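Castcombe Hardware Swap > Workstations and Servers > Old paste on a Dell board, how far do I go?
Page 1 of 1

flultumska64
Posted 06/06/2019
Pulled the cooler off a Dell board I got from Natalia Ocampo's clearout. Cpu is still in the socket. Paste on the heat spreader is old, pale, kind of smeared all over. Couple of questions before I wreck something

- clean it in place or take the chip out first?
- what are people using, I have 70% rubbing alcohol and the 99% stuff, not much of the 99
- worth changing the paste at all if temps were ok? They were 64 C under load last I looked, in February

Its going back into a box that runs nightly backups. Don't need it fast, need it not to die.

hultitz_benchrat
leave the chip in. bracket down, lever down, wipe it where it sits. Every bent pin I ever made was from taking a cpu out that didnt need to come out. 99 if you have it, coffee filter, not paper towel.

JBecerra
Disagree. If paste got over the side of the spreader and onto the green part you want the chip out so you can see it. Wiping in place just pushes it toward the socket. Lever up, bracket up, lift straight, set it on something clean, put a cover on the socket. 2 minutes.

Can you post a pic? Hard to say how bad from "kind of smeared"

flultumska64
ok pic. Memory is out of both sides already 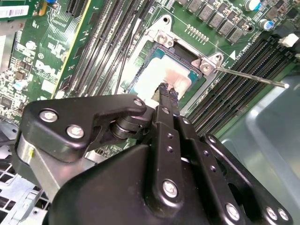 CPU and bracket, paste not cleaned yet

Looks a bit pinkish in spots to me, is that normal or did someone mix two kinds

hultitz_benchrat
Seen that plenty. could be two kinds, could be pads from something else, who cares, its coming off. I can see green edge around the spreader so it's not buried. In place. Final answer.

JBecerra
"who cares" is how you end up with conductive stuff down in the socket. Most pale paste is harmless, sure. You don't know what the last owner used though, and neither does he. I do boards at Cervantes all week and we pull the chip every time.

Other thing, watch the lever. That rod sticks out toward the memory slots and the tip is easy to catch with a sleeve. Keep a thumb on it when you unhook, it wants to jump.

hultitz_benchrat
you pull it every time bc you have a bench and a lamp and a customer paying. Guy at home with a q-tip is a diffrent story

pennyslots
Does it matter that he's got 70? I've done maybe too many of these with 70 and just let it sit overnight. Nothing ever died

JBecerra
70 works, dries slower. Use it for the first rough wipe and save the 99 for the last pass. Small amount on the cloth, never poured on the board. Wipe from the outside in so it doesn't spread.

And yes change the paste. Cooler has been off, so you have to anyway. Temps from February don't count any more.

flultumska64
right, didnt think of that, cooler's off so no choice. Dumb question then

Going to try in place first and if there's any gunk on the side I pull the chip. Both of you can be mad at me

Do the bracket screws need to come out for any of this? They look tight

JBecerra
No. Leave all of those alone. Only the lever moves.

hultitz_benchrat
^ that we agree on

pennyslots
what paste are you putting back? I have a tube from like 200 years ago, still squeezes

flultumska64
Whatever the shop has tomorrow. Small dot in the middle?

hultitz_benchrat
small dot. pea size at most

JBecerra
On a spreader that big I do a thin X. Not starting that one again, there's a thread on it with 2,000 replies, go look

flultumska64
lol ok. Doing it saturday, will post temps. Thx Jaqueline, thx benchrat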